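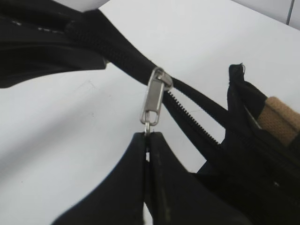

Barwood Open Day
Entry written by Genalyn Galang | Last edited 2/22/24

The Barwood Open Day is the yearly public visit to the Barwood workshop, where the robot arms get put through ordinary household jobs while people stand there and watch. I've been to the last two, and I'm the one who keeps this entry going, so forgive me if it sounds more like me than like an encyclopedia (the editors here have been very patient). The most recent one was in January and drew 378 visitors, which is a lot of coats in one hallway!

Background

The day began as an evening for suppliers and their families. Medance, who run the workshop, opened it to everybody once the waiting list got silly. Entry is free, you sign in at the desk, and you go around in groups of nine. Each group gets a turn at every station, and if you dawdle at the first one like I did, you end up jogging to the last. The talks happen upstairs in the Perkon room, which has 50 chairs and terrible coffee.

The zipper station

Zippers are a much meaner job for a robot than they look. The cloth moves when you pull on it, the tape bends, and the slider wants to go along the track and no other way. A person fixes all that with the other hand without even thinking. At the station a black bag lies on a white table and the gripper has to take hold of the pull and work from there. The pinch is the part I love — two big black fingers closing on one tiny bit of silver metal. I watched a boy next to me try to copy it with two rulers and get very cross.

Rosine Lebrun ran the station in January and took questions the whole time. Somebody asked her why they don't just use a stiffer bag, and she said a stiff bag would teach them about stiff bags. She let us handle a spare one too, and I can report that I zipped it up in a second and felt extremely smug.
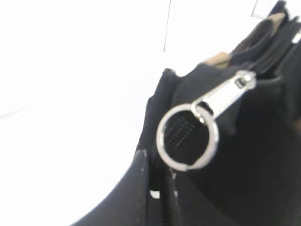
Grip is what most of the questions were about, and it's where I learned the most. A thin flat tab can turn between the fingers, and then the pull goes off at a bad angle. Some bags give you more to hold: a split ring through the end of the tab, like the one hanging over the zipper teeth here, makes a bigger target, though it can also swing around on you. Rosine said she goes back and forth on which she'd choose. I'd take the ring every time, but then I wear gloves half the year.

Other stations

The Agbayani bench is next door and does folding, mostly towels. It's slower to watch and has the better stools. There were 51 names on the sign-up sheet for a second turn there by lunch, mine included, and I never got called.

Visiting

Bring a sweater, the workshop is cold. Bags go in the lockers by the front door.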